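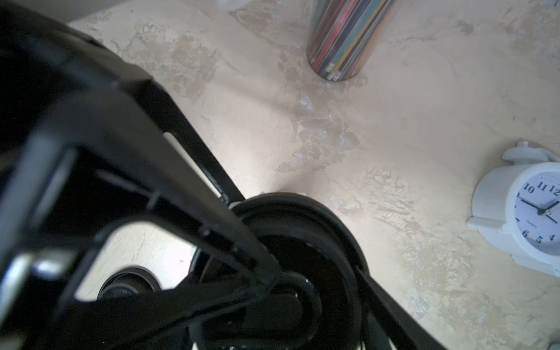
Lernt ein Greifer in einem Semester, einen Tisch aufzuräumen? Einen bestimmten Tisch vielleicht, mit viel Geduld der Beteiligten.

29. April 2025

Wieder Projektkurs. Boris Kopecký hat die Folie mit den 1439 Durchläufen gezeigt, die Hastov bis zum Semesterende von uns haben will. Wir stehen bei 232. Ich habe gefragt, was wir damit beweisen, und bekam das Wort »Generalisierung« zur Antwort. Das Wort kenne ich seit Dezember.

Hanna glaubt immer noch an die Sache. Sie will Becher, Deckel und Stifte in einer einzigen Aufgabe haben, ich würde erst einmal nur Becher nehmen. Abgestimmt haben wir nicht.

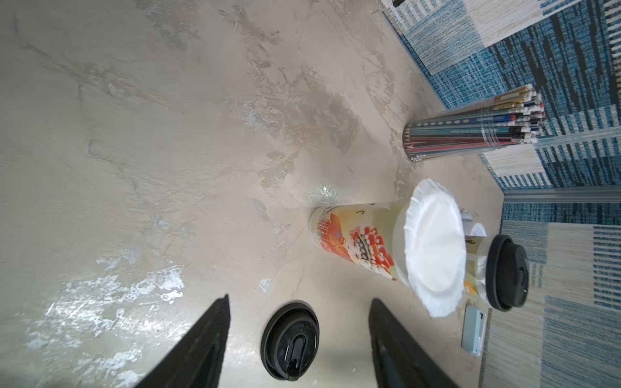 Deckel zwischen den Fingern, Becher und Stifte liegen noch.

Eylül schreibt das Protokoll und hat meinen Einwand als »offene Frage« notiert. Bis zur nächsten Sitzung soll ich 5 Fehlerklassen definieren. Mir fallen 2 ein, und die zweite überzeugt mich nicht.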